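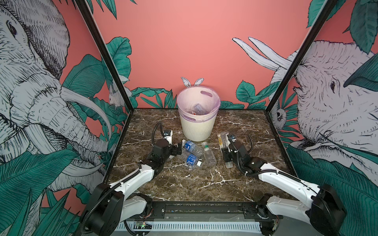 Figure 3. Bimanual cell during collection for the bin-clearing task, fixed camera view. Bottles and packaging lie between the arms and the lined bin.

4.1 Cell and Task Setup

All demonstrations for the Vanar set were recorded in four cells of the same build. Each cell holds two arms bolted to a common rail at the front edge of a tabletop, with a parallel gripper on each arm. A fixed camera covers the full tabletop and the bin (Figure 3), and one small camera per wrist covers the region near the fingertips. Only the fixed view and the joint readings are used by the baseline in Section 5; the wrist views are released with the data but were left out of training in order to keep the comparison with Podetti fair.

The task is to move every discarded item from the tabletop into the bin. An episode starts with three to six items on the table and the arms at rest outside the item area. It ends when the operator presses the foot switch, either with the table clear or after 126 seconds, whichever comes first. Items are drawn from a pool of used plastic bottles and food packaging. Clear plastic makes up most of the pool by design. In our earlier Ngubane recordings the objects were opaque and had strong outlines, and policies trained on them reached past transparent bottles or closed the gripper above them.

Side panels and back wall are printed and can be exchanged. We used twelve designs, ranging from a single flat color to dense line drawings with foliage, such as the elephant panels in Figure 3. Tabletop covers were exchanged separately, so that a given wall appears with several surfaces. The marbled cover proved the hardest of the surfaces for the baseline, as its light veins are easily confused with the edges of a clear bottle. The bin is lined with a fresh bag at the start of each session and is emptied when the operator judges that new items would no longer drop below the rim. Episodes therefore begin with varying amounts of material already in the bin.

4.2 Operator Protocol

Operators drive the two arms through a pair of leader arms of matching geometry. Nine operators took part. Each completed a practice block of 20 episodes, which was discarded, before contributing to the set. Instructions were kept short. Operators were told to use the arm nearer to the item, to release only above the bin opening, and to avoid pushing items off the table. They were not told in what order to pick. Both arms could move at the same time, although only one was allowed above the bin.

Failed grasps were kept. If an item slipped or rolled, the operator continued and tried again within the same episode. We found in pilot work that removing such segments gave cleaner trajectories but a policy that stalled after its first miss. Episodes were removed only for hardware faults, a dropped camera stream, or an item leaving the table.

Of the 2000 episodes recorded, 381 were set aside under these rules. Most of the losses trace to a single loose camera connector in the second cell, which was replaced in June – the affected sessions were not re-recorded. From the remaining episodes we held out 300 for evaluation. The held-out part contains two wall designs and one tabletop cover that do not occur in training.

4.3 Annotation

Each episode carries a text instruction, a success flag, and a list of grasp attempts with start and end times. Attempts were first proposed by Stunex, our segmentation tool, from gripper opening and joint speed, and then corrected by hand. Corrections were most frequent for flattened bottles, where the gripper closes almost fully and the opening signal looks the same as that of an empty grasp. For these items the annotator relied on the wrist views. Where the two wrist views and the fixed view did not settle the matter, the attempt was marked as unclear and is excluded from the grasp statistics in Table 2.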